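Stadstead Open Saturday: was it worth the drive?

The flyer promised a "living workshop town" with 20 open doors. I have been to enough of these to know that an open door can mean a locked room with a banner next to it, so I went with low hopes and a full tank. Parking was in a field behind the old grain store and cost more than lunch.

The Calard works

Calard makes door hardware, or did. The tour leader was vague on how much is still made on site and how much arrives in boxes. I asked twice. The first time I was told "the heart of it is here," and the second time the group was moved along to the next room.

To be fair, the old press hall is worth seeing. It has a saw-tooth roof, north light, and a floor so patched that you can follow where every machine used to be bolted down. A sign says 319 people worked in this one hall at its peak. We walked through it in under five minutes, then spent half an hour in the gift shop end of the building, where hinges are sold on little linen cards.

The "handling table" came next. I had been looking forward to it, as the program called it a chance to get to know the basic shapes of the trade. You get a few plain pieces with a great deal of white table between them, and no labels. A woman beside me asked what the gray ring was for and was told it was "to start a conversation."

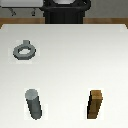

The Lindsay mill

A better stop, mostly thanks to Saulius Dambrauskienė, who ran the mill's wheel for years and has no interest in heritage talk. He told us the wheel turns on open days and on no other days, that the flour on sale comes from somewhere else, and that the 4,000 visitors a year claimed on the poster must include people who use the footpath. I believed everything he said.

He also let us up to the stone floor, which was not on the route. The stairs are steep and the handrail moves. If you have bad knees, stay down by the race and listen to it from there.

The flour is fine, by the way. I bought a bag and made a loaf, and it tasted like a loaf.

Food and getting around

There was a shuttle bus, number 171, meant to loop between the sites all day. I saw it twice, both times going the other way. Everything is walkable if you don't mind the hill between Calard and the river, but the map leaves the hill out.

The soup in the church hall was good and hot and came with too much bread. The coffee truck by the bridge had a line that never moved, so I can't report on it.

Compared with Drastitz

People keep telling me Stadstead is "the next Drastitz." I don't see it. Drastitz has one dull museum, but the foundry there still pours metal while you stand behind a rail and sweat. At Stadstead most of what I saw had been cleaned up, painted, and given a slogan — the mill being the exception, and I'm told there are plans for the mill.

Would I go back? For the press hall, maybe, if they let people stay in it longer. Go early, park by the river if you can, and skip the opening speeches at 10. They ran long and the microphone kept cutting out.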